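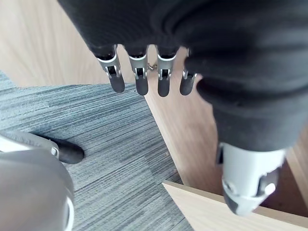
Flondura Papers: README for the box list

Filed under: Records and Storage / Read me first
4 min read
12 shares | 3 comments

Hello, and thank you for opening this file before opening the spreadsheet. The box list is a plain table of the office papers kept in blue file boxes at our Ornholm building, and these notes are meant to help you find a sheet of paper, put it back where it came from, and add a new box without upsetting the numbering. I have tried to keep it friendly. It has grown a bit over the years, as these things do, and I apologise if I go on.

What the list covers

Everything from the old Antwi and Navach offices that was worth keeping on paper: leases, letters, building plans folded to fit, guarantee slips, and a great many receipts that I would dearly love to thin out one day. There are 700 rows at the moment. A row is one folder or one bundle, so a thick lease and a single postcard get a row each, and you shouldn't read anything into how long a box's entry is. Photographs and anything larger than a box are in a separate list and are not described here.

The columns

box - the number on the box label, digits only.
place - cabinet, then shelf, written like "C2 upper" or "C2 lower".
folder - the title as it is written on the folder, spelling mistakes and all. Please don't correct these, as we search on them.
from_office - Antwi, Navach or Ornholm.
kind - letter, lease, plan, receipt or other. When a folder has a bit of everything in it, put "other" and say more in the notes.
notes - anything a stranger would want to know. Long notes are very welcome!

An empty cell means we haven't looked yet. A dash means we looked and there was nothing to write down. I know the difference seems fussy, but it has saved me more than one afternoon on my knees in front of a cabinet.

How the boxes are kept

Boxes lie flat on the shelf, lid upwards, with the label on the lid. We did try standing them on end for a while and the folders slid down and curled at the corners, particularly in the boxes that were only half full, so flat it is. The label is a white slip with the number written large. If you are replacing one, use a clear sleeve, as bare paper goes grubby very quickly from people's fingers.

Open both cabinet doors before you take a box out. With only one open there is always a corner that catches, and the boxes are wider than they look. Then lift the box on to the cabinet top, look through it there with the lid off, and read the label once more before it goes back on the shelf.
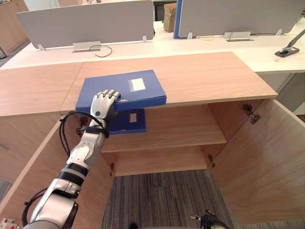 The cabinet top is for reading only, please. A box left up there overnight tends to be taken for a new one, and in May we ended up with box 19 entered twice under two different places, which took some untangling. If you need to keep a box out for longer, change its place to "out" and put your initials in the notes.

Adding a box

Take the next free number and write the label first, before anything goes inside. Then fill in the rows as you pack, in the order the folders go in. Try to keep to 20 folders a box - the lid will close on more, but the bottom ones get squashed and nobody can read the tabs. Leave gaps in the numbering alone. Old numbers turn up in old letters, and it is a kindness to whoever is searching later if a number has only ever meant one thing.

Shelves needn't be filled from one end to the other. I like a bit of spare room myself, and an empty shelf is a great help when you are shuffling things about. The table itself starts to feel slow past 1000 rows on my elderly computer, so I expect we'll split it by office when we get there.

Known problems

Some of the Navach receipts were bundled by colour of paper and have no dates in the notes. Several folder titles are shortened in a way that made sense to one person only. The "kind" column was added after the first boxes were listed, so the early rows are patchy.

Questions and corrections

Please send them to Iddrisu Kpodo at the Ornholm office, with the box number and the folder title copied out in full. Mornings are best if you'd like somebody to go and look in the box while you wait.

Tags: box list, filing, paper records, Ornholm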